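Claveo table-setting system: four months in a banquet room

By Britt-Marie Skjelbred

I run banquet service at the Krawczyk, a hotel with one large hall, a couple of private dining rooms and a kitchen that was laid out by somebody who never carried a tray. In April our owners signed up for Claveo, from a company called Fallia. It is sold as a package: a wheeled unit that lays and clears tables, planning software that tells the unit and the staff what goes where, and a training service that teaches the unit your own settings from recordings of your own people doing them. I was asked to write this up for the other hotels in the Arkdale group, who are being offered the same deal. I'm told the sales deck has already gone around, so consider this the other half.

I'll start with the software, which is the best part. You draw a room, pick a setting for each table, and it gives you a pull list for the pantry. We used to do that on the back of the function sheet. The lists are right nearly every time. When a party changes its numbers at noon, the list changes too, and the person at the plate racks sees it on the tablet without being shouted at. I would pay for that on its own. Fallia won't sell it on its own. I asked twice.

The unit is another matter. The brochure says it lays a full setting "at the pace of an experienced server." On a plain Western setting (one plate, fork, knife, glass) with everything preloaded in the rack, it's slower than my slowest server but it doesn't stop for a chat, and by the end of a long hall setup the gap is smaller than I expected. Somebody has to preload the rack, though. That somebody used to be laying tables. When the rep says the unit "frees up" a person, ask him where that person is standing now. Ours is standing at the rack.

Chinese settings are where we had the most trouble, and they're a large share of our business in the private rooms. A small bowl on a saucer is easy for a hand and hard for the machine. It would get the saucer down well enough and then set the bowl a little off, so it rocked. Chopsticks it either laid beautifully or rolled. Porcelain spoons were worst of all, with that curved bottom and no flat place to sit. Fallia's answer was more teaching, which means more of my staff's time going through the same small movements while being recorded.

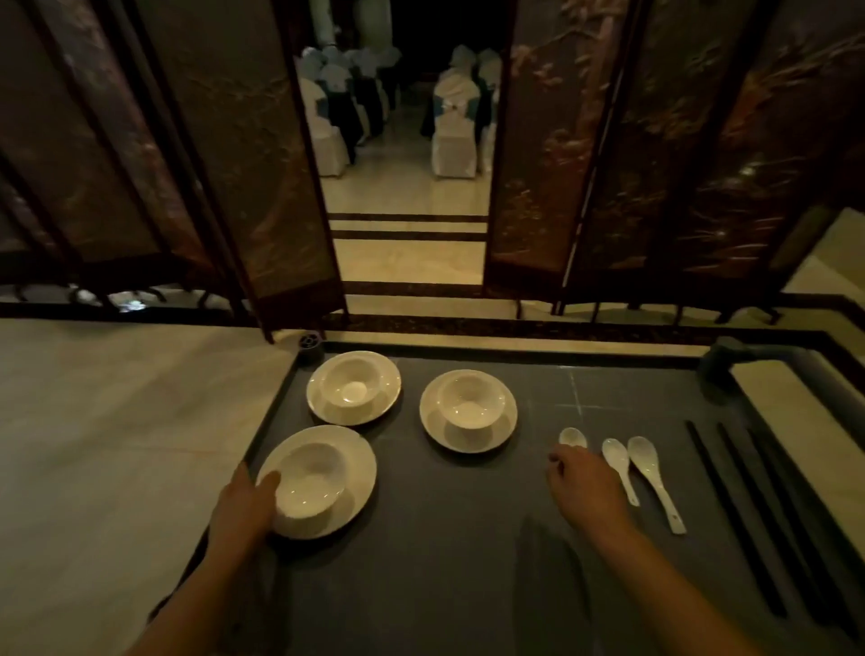
Taha Fawzy did most of those sessions. He has laid tables here longer than I have, and if you give him a room and leave him alone it will be right. He didn't mind the work. What he minded was the scoring. After each session the software gives a "consistency" figure out of 100, and his first was 67. A new hire who had been with us for a few weeks scored higher, because she does every setting in exactly the same order. Taha doesn't. He picks up whatever is closest, turns it in his hand on the way over, and it lands straight. The software counts that as noise.

I complained, and Fallia said the figure was meant for the training data and was never intended to measure employees. Fine, but it shows up next to a person's name on a screen the general manager can open. It took 4 emails to get the names off. If your site goes ahead, get that settled in writing before anyone puts a hand on a spoon.

We also never had a straight answer on who owns the recordings. The contract says the hotel grants Fallia use of them "to improve the service." I read that as every hotel that buys Claveo after us getting the benefit of Taha's hands. He was paid his normal hourly rate for it. I think he should have been paid more, and I've said so to the owners, who are thinking about it.

Now, what changed for the people. No one was let go, and I want to be fair about that, since it was the first thing everyone asked me. Two part-time shifts weren't refilled when the students left, and I don't expect they will be. The setup crew starts later than before, which the parents on the crew don't like and the younger ones do. Backs and feet are better off on big hall days. The clearing mode, which hardly gets a mention in the brochure, takes stacked plates away from the tables and saves a lot of walking. I came in expecting to dislike all of it, and I'd be sorry to lose that.

Against that, the job has gotten duller in places. Loading a rack is not setting a table. The people who were proud of a finished room now fix somebody else's room, nudging bowls and straightening sticks, and a server told me she feels like she's cleaning up after a cousin. New staff learn the rack first and the table second. I've started making them lay one private room by hand every week, and I had to argue for the hours.

Practical points for other sites. It needs wide aisles, and it dislikes thick carpet. It makes a hum that guests notice in a quiet room, so keep it behind doors once people arrive. Dim lighting bothers it, so if you like a moody private room you'll be turning the lamps up for setup and down again after. Our biggest function so far was 227 covers, and for that one the unit did the plates and nothing else. We did the rest. It went smoothly, and I still couldn't tell you if we finished any sooner than last year.

Support is polite and quick to answer, slower to fix. The rocking bowl problem was reported in our first week and improved only after the last update. It's better now. I wouldn't call it solved, and I still have a person check every bowl in the private rooms.

Would I buy it? For a hotel with a big plain hall, lots of repeat setups and trouble finding staff, maybe, on a short lease and with the clearing mode turned on from the start. For a place that lives on small private dinners, no, at least until the spoons are sorted out. Our own lease comes up for renewal on 9th September. I've recommended that we keep the software if they'll let us split it off, and ask for a lower rate on the unit if they won't.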